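Desk-clearing day reaches the second floor at Cowie, and finds mostly pens

The annual desk clear-out at the Cowie building entered its second week on Tuesday, with the second floor surrendering several boxes of material that its owners had described, on the sign-up sheet, as "a few bits."

The clear-out happens every May. Staff are asked to take everything off their desks, wipe the surface down and put back only what they used in the past month. The rule is printed on a card and left on each chair the night before, which gives people one evening to decide that they do, in fact, use a stapler remover.

Annag Dow, who has run the event for three years and has yet to be thanked for it in writing, said the second floor had been "cooperative, on the whole, and slow."

"People will part with a broken lamp in two seconds," she said. "Then they pick up a birthday card from a job they left in another city and we lose the morning."

The standard this year is known as the Tistolen desk, after the small design office on the ground floor that finished its own clear-out before lunch on the first day and has been fairly unbearable about it. A Tistolen desk holds one thing to write on, one thing to write with, and whatever is needed for the job at hand. Chargers go in the drawer. Mugs go to the kitchen. Plants are allowed if living.

Upstairs, the results have been more mixed. One row of desks met the standard by moving everything to the windowsill. Another team asked whether a snow globe counted as a paperweight, and was told it did if there was paper under it. By the afternoon there was paper under it.

At the white desks, progress was easier to see.
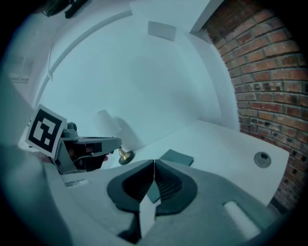
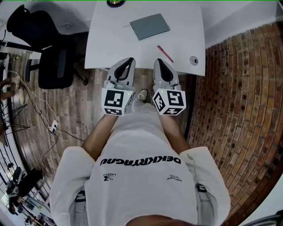 Second floor, clear-out week. In the second picture, a red pen lies on the desk.

The pens deserve a word. The building gets through a great many of them, or believes it does, and the supply closet orders more whenever the shelf looks thin. A collection tub set by the elevator on Tuesday morning had taken in about 50 by closing time. Dow tested them on the back of a parking notice and threw out 13. The rest went back to the closet, where the shelf no longer looks thin and the next order has been put off until fall.

Pens that worked only when held at an angle were the subject of some debate. Dow ruled them dead. One was later retrieved from the trash by its owner, who said it had sentimental value and also that it was the only one that wrote in green.

Small metal objects made up the second largest category. The clear-out rules say that any item whose purpose can't be explained in a sentence must go on the mystery tray, a cafeteria tray that travels from floor to floor so people can claim what is theirs. So far it has reunited one person with a cabinet key and another with the knob from a drawer that hasn't closed properly since last summer. The remaining contents include several screws, a hinge and a hook that three people have claimed and then, on closer inspection, handed back.

Not everyone is in favor. The accounts staff at Wurkus, who share the far end of the floor, have asked to be left out next year on the grounds that their desks are supposed to look like that. A memo to this effect was sent around on Monday's paperwork, found at the bottom of a pile during the clear-out, and read with interest.

There was also a disagreement over chairs. Last year's event ended with a number of them in the wrong places, and one mesh-backed model is said to have gone through four departments before anyone sat in it long enough to notice it didn't go up. Chairs are to stay beside their own desks this time. Labels were proposed, but the label maker was one of the things that couldn't be found.

Items in decent shape that nobody wants will be set out on the long table by the Gurus reading room, free to anyone in the building. The table opened a day early after somebody mistook it for lost property, and a desk fan, two picture frames and a nearly full box of envelopes had gone by noon. A ceramic frog has been taken away and returned twice. Dow would like it known that the frog isn't hers.

Cleaning cloths and spray are available at the front desk, and should go back there. Last year they were put away in drawers, and turned up during this year's clear-out.

The third floor is next. Its residents have been given their cards and have requested an extension, which was declined. The mystery tray will be outside the third-floor kitchen from 9 a.m., and anyone missing a hook is asked to come and look at it.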